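Bench sweepers and studio helpers wanted at the Tristside workshop

Posted April 30, 2025
Reading time: 4 minutes

Do you get a small, quiet thrill from a table that is finally clean? Then we would love to hear from you! Tristside is a shared making space where people carve, crumble, sand, tint and glue things all day long, and every one of those things leaves something behind. We are looking for 15 people to join our bench care team for the coming season. It is part-time, paid work, open to complete beginners, and it matters a great deal to the people who use our tables.

Our benches are light wooden tables, and we lay white boards over them for the messy jobs. The boards show everything: white shavings, curls, flakes, and any trace of color that has landed nearby. Your job is to get a board from that state to one the next person is happy to put their drawings on. Much of the time you will be using the simplest tools we own, a hand brush and a dustpan, and we care about them being handled well.

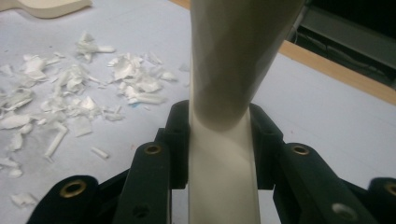
What you will be doing

— Sweeping shavings and scraps off the boards between sessions, into the pan and then into the right bin (white scraps are kept apart from colored ones, and please don't mix them, we reuse a lot of the white).
— Lifting pigment marks. Powder first, with a dry brush and a light hand, then a damp cloth for what is left.
— Checking the brushes and pans at the end of each shift and setting aside the ones that need a wash.
— Restocking cloths, bin liners and markers at each bench.
— Walking the floor once with the wide broom before you go. The carpet in the bench room hangs on to small flakes, so take your time over it.

A shift lasts three hours and you will look after one row of benches. We ask for two shifts a week to start with. Plenty of people ask for a third once they get going!

What a bench looks like before you start

A typical board has a heap of white scraps near the middle, a little red powder by the dustpan handle and a pale blue mark at the side of the heap. None of it is difficult, but the order you do things in makes a real difference. Drag a brush through red powder and then through clean white scraps and the whole lot goes in the colored bin. We'll teach you to read a board before you touch it, and it's a surprisingly enjoyable thing to get good at. 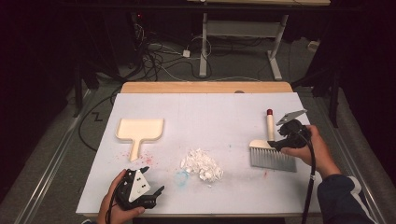

Photo: Tristside bench room / Rovoveck picture desk

We use wide brushes with gray bristles for the main sweep. You will learn to pull toward the pan in short strokes, keep the bristles low so that light flakes don't jump, and finish with one slow pass for the strays. Your first two shifts are paid training with an experienced sweeper beside you.

Who we are looking for

You don't need a background in crafts or cleaning. You do need to be comfortable on your feet, patient with fiddly little bits, and happy to work around other people's unfinished projects — some of them look exactly like trash, so asking before you throw is the most useful habit you can bring. If fine dust bothers you, tell us and we will find you a row where there's less of it. Applicants must be 18 or over. 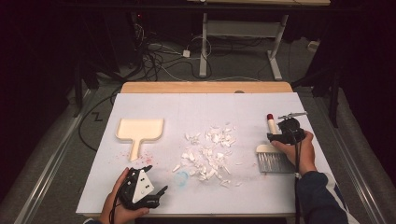 Bench Care Team, Tristside Studios

What you get

Paid shifts, free bench time on your days off, and a locker. After your first month you can also draw on the materials shelf, which holds leftover stock from our members and is a wonderful place to lose an afternoon. We built the current team in February, and they are a friendly bunch who will show you where the good cloths are kept.

How to apply

Send us a short note with your name, the hours you can manage, and a few lines about something you have cleaned, sorted or fixed that you were pleased with. No résumé needed. You can also leave a note at the front counter during opening hours. We'll invite you in for a short visit, where you can try a board and meet the team.

Related openings
Materials shelf assistant, Tristside
Evening front counter, Rovoveck
Pigment room helper, Phí
Tool library sorter, Puvari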